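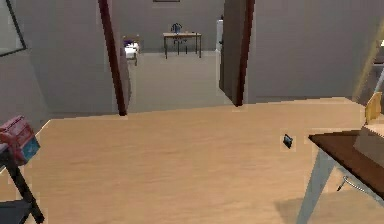 Slide 4. The doorway fault

Start with the numbers. 621 simulated runs on the Stindora base, 130 stopped at the door between the two rooms. Pause, let people read the slide.

What we saw in the logs: the robot slowed, reported its path as clear, then drove into the open door panel. The bumper stop worked every time. The planner did not know it had hit anything.

Cause. The map update ran 200 ms behind the wheel data. On open floor that is harmless. In a turn through a doorway it put the panel 12 cm from its true position.

Ashraf Lamrani found it by replaying the Dirkport runs at half speed. Give him credit here.

Fix: both streams now share one clock, and the base stops if they drift apart. Mention that small objects on the floor are a separate problem, still open. Take questions on that at the end.

Next slide: Kabbaj test plan.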